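19/05/2020
Notebook, two-arm bench
Written by Azra. Present: Themba all day, Ehab until lunch.

Purpose of today: to find out if the policy trained with the "hindsight relabel" data is really better at sorting the earbud parts, or if we only got lucky last week with the easy starting layouts. Magdy asked this question in the Friday call and I did not have a good answer, so I promised to do it properly.

Reminder of the method, for Sherif who was away. In the old way, one episode has one instruction, for example "put the cases in the bin", and the whole episode is labelled with it. In the new way we cut the episode at every moment when a gripper opens or closes, and each piece receives its own short label, written afterwards by a person who looks at the end of the piece. So one long recording gives many short ones. The network is the same, the number of training steps is the same, only the labels change. I call the two policies OLD and CUT below. In the logs they have the names Kostska-a and Kostska-b, please do not mix them up as I did in the morning.

Morning

Started both arms, homing was fine on the left. The right arm complained about joint 4 and I had to do it two times. Themba says it does this when the room is cold. I am not convinced, but after the second homing it was quiet, so I continued.

Checked the camera calibration with the printed board. The error was a bit higher than before the weekend, but inside our limit, so I left it. I would prefer not to change calibration in the middle of a comparison.

Then I made the starting layouts. We use 18 layouts, drawn on paper and numbered, and every policy must start from every layout. Ehab placed the parts and I only started the programs from the other side, so that I could not help one policy by placing things nicely. Ehab did not know which policy was running. This is not a perfect blind test, because after some time one can guess from the way the arms move, and he told me at lunch that he guessed. But he had already placed the parts each time before he could guess, so I think it is acceptable.

First result, only the cases. OLD finished 3 of the layouts where two cases start touching each other. CUT finished more, 14 in total when I count all the layouts, but I must be careful with this comparison because the totals are not from the same group. I write it here so that I do not forget and put the wrong sentence in the report. The correct table is in the shared folder, sheet "touching / not touching". Please read from there and not from this page.

What I noticed with my eyes, which is not in the table:

OLD often goes to the space between two cases and closes on both. Then it lifts, and the rest depends on luck.

CUT goes for one case and comes at it from the side. It is slower. Sometimes it stays over the parts for a long time before it decides, and Themba wanted to stop it, but I asked him to wait for the full time limit. In most of these it did continue.

Both policies have difficulty with the earbuds when the stem points away from the gripper. I expected CUT to be better here too, and I do not see it.

A problem with the labels. When I looked again at the training pieces, I found that two of us wrote "case" and one of us wrote "box" for the same thing. For the network these are different words, and in the full set of 612 pieces the word "box" is not rare. I do not know how much damage it makes. Sherif, if you have time, could you run the small script that replaces it, and keep the original file? Do not overwrite it.

Afternoon

After lunch we changed to the full task, with both kinds of parts on the table. The instruction for the long test is always the same: cases to the yellow bin, earbuds to the two-colour tray. In the Tsikata paper they let the operator push a part back to the middle if it goes out of reach. We decided not to do this. If the part is out of reach, the episode is finished and counts as failed.

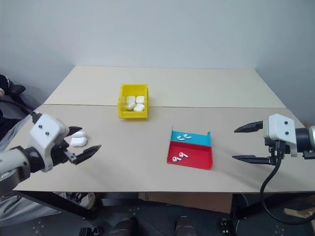 With the full task the difference between the policies becomes smaller, and I think I understand why. The long instruction is close to the labels that OLD has seen in training. CUT has never seen such a long sentence. To give it a fair chance, we need something above it which chooses the next short instruction. Today this "something" was Themba, typing. That is fine for a first look, but I cannot publish a number where Themba is a part of the policy.

He also typed with different timing each time. When he waited until the gripper was open and away from the table, CUT behaved well. When he typed the next instruction too early, the arm stopped half way and went back. So the moment of changing the instruction matters as much as the words, and I had not thought of this before. We should write a simple rule (gripper open, arm not moving, then change) and test with the rule before we train any larger model for it.

Another thing is the use of two arms. In our recordings the people had habits, the left hand for cases and the right hand for the earbuds, and CUT learned these habits very strongly. When I put a case far to the right in one extra layout, outside of the 18, the right arm did not want to take it. The left arm tried to reach over and came too near to the tray, so I pressed stop. No damage. I did this only once, so it is an observation and not a result, but it would be good to record some episodes with the hands exchanged.

Small things about the hardware:
– The finger pads on the left gripper are losing their grip. I ordered new ones from Stutano, they should come in June. Until then please clean them with alcohol before each session.
– The cable of the right arm must stay in its loop. If it is pulled tight, the wrist does not reach the rear part of the tray.
– The disk of the recording computer is nearly full. I moved the older Cloron sessions to the server, but I did not delete them here yet.

My opinion for now: cutting and relabelling helps for picking, clearly when the parts touch each other. For the placing of earbuds I see no effect, good or bad. For the long task we cannot say anything until the choosing of instructions is automatic.

To do
Azra: write the rule for changing the instruction, repeat the full task with it on the same layouts.
Themba: exchanged-hands episodes, and look at joint 4.
Sherif: the case/box script, then start a new training of CUT with the corrected labels, everything else unchanged.
Magdy: please check my table before I send it to anybody.

The paper with the layouts is in the top drawer. Layout 14 has a coffee stain over one of the earbud positions, I will draw it again tomorrow morning before we start.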